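Gumeck Cable Guard Kit for two-arm home robots
Part no. GK-178 | Fits Westero arms, left and right | In stock

If your Westero has ever stopped halfway through the bedding with a "wrist link lost" message, this is the part we made for you, and we're really happy with how it came out!

The fault is a simple one. The gripper cable leaves the wrist module from the side and hangs in a long loop before it joins the arm. On a kitchen counter that loop has plenty of room. Down at floor level, with blankets and sheets around, it can slide under a fold. The arm lifts, the fabric holds on, and the plug gets pulled sideways until the pins lose contact. The gripper then stays in whatever position it was in, which could mean still closed on the blanket.

We first heard about this from an owner in Rumville last December, and we spent the winter trying to make it happen on purpose (old quilts are the worst, fleece comes a close second). Our test arm made 1,144 blanket lifts with the stock cable and dropped the link 99 times. With the guard on, we ran the same set again and didn't lose it once. 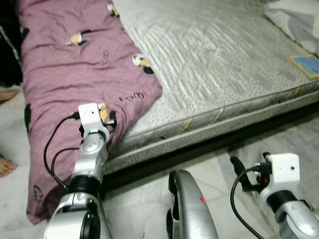
Soft goods on the floor are hard work for any arm, and we didn't want a fix that made the wrist stiff. The guard is a short woven sleeve with a spring clip at each end. It takes up the slack when the wrist bends back and lets it out again when the arm reaches forward – you keep the full range of motion. The clip at the gripper end also carries the pull, so the plug doesn't have to.

What you get:
Two woven sleeves, 375 mm each
Four spring clips
Two plug collars
One hex key
Printed fitting guide

Fitting takes a few minutes per arm. Turn the robot off at the main switch and let the arms settle before you touch the plugs. Look at the pins while you're in there. If any are bent, don't fit the guard yet – order the Ruotsalainen replacement lead first, as a bent pin will keep dropping the link whatever you put around it.

Please keep hands and feet clear if a gripper has stopped while holding fabric. Use the stop button, then free the cloth by hand once the power is off. Don't tug on the blanket to wake the arm up!

Page updated Jun 9, 2025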